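Filed under: Talks / Equipment and Planning
14 shares | 3 comments

Speaker notes: Planning the equipment budget for kitchen automation

Slide 1. Greeting

Good afternoon, and thank you for coming after lunch, which is a difficult hour. I will speak for 25 minutes and then take questions. If I speak too fast, please raise a hand. I have this problem when I am nervous.

Say who we are: Pusby, a small company, we plan and test equipment for catering kitchens. Our customer in this story is Hekatness, a group of small canteens. They asked us one question in September: what should we buy first, and how much money should we keep back?

Slide 2. The mistake in the first budget

Our first budget had one big line and many small lines. The big line was the arm. Everything else was put under "accessories". I was proud of this table, it looked very clean. (Pause, show table.)

The price of the arm is the easiest number to get. You write an email and you receive an offer. The other numbers you must find yourself, and they are the ones which hurt. Fingers wear out. Pins become loose. Cables must go somewhere, and in a kitchen there is never a good place for a cable.

Slide 3. What the gripper must hold

Before you ask for any offer, make a list of the objects. Do not write "dishes". Write the steel bowl, the small one and the large one. Write the plastic container with the lid. Write the mug, and say if it has a handle. We made such a list for Hekatness and it changed the order of the whole plan.

Steel bowls are the hard case for us. The rim is thin, the side is curved, and the metal is shiny, so the camera receives reflections from everything near it. A bowl also likes to sit inside or against another bowl. If your gripper can take one bowl by the rim and leave the next one in its place, you have a good candidate.

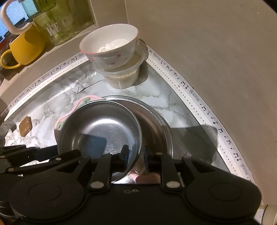 Now the question of how many grippers. Our rule is to buy 2 of the same model for the trial, even if one is enough for the work. The second one costs less than a week of waiting for a repair. The finance person will ask why it is in the budget, so prepare this answer before the meeting. I did not prepare it, and we lost a month.

Slide 4. The surface and the room

Many people budget for the machine and forget the counter. Please look at the surface where the work is done. Is it flat? Is it covered with something that can lift or wrinkle? Does it reflect the light? Is there a shelf which takes away the space above? In our plan there is now a separate line for surface and lighting, and it must be filled before we order anything.

We had one discussion with Amura, our supplier of fingers, about the softness of the pads. They wanted to sell the soft type. For a steel rim we prefer the harder one. For ceramic we are still not sure, and I will say this openly if someone asks.

Slide 5. The trial

We asked for 50 pickups of each object before any decision to buy. For the small bowl we continued longer, to 814, and wrote down each time when a person had to help. I do not show the full list today, the print is too small. Write to me if you want it.

Important: the person hours of the trial are also a cost. Put them in the same table as the hardware. When they are in another table, they are forgotten.

Slide 6. The order of spending

The order we recommend to Hekatness is in 3 steps. First the grippers and the trial on the real counter. Then changes to the room. The arm comes last, when you know the weight, the reach and how often it will move. I know that most of you do it the other way, and the suppliers prefer it too.

Keep a reserve for spare fingers and pads in the first year. We took the reserve from the training line and later regretted it. Train the kitchen staff properly, they are the first to see when something is loose.

Slide 7. Questions

Probable questions: leasing (we compared it, but only for the arm), cleaning (ask the supplier in writing which parts may be washed), insurance (talk to your own insurer early).

The table template has the name Todorova and is on the talk page. You can copy it and change the lines as you need.

Thank you. Turn off the microphone before you leave the stage.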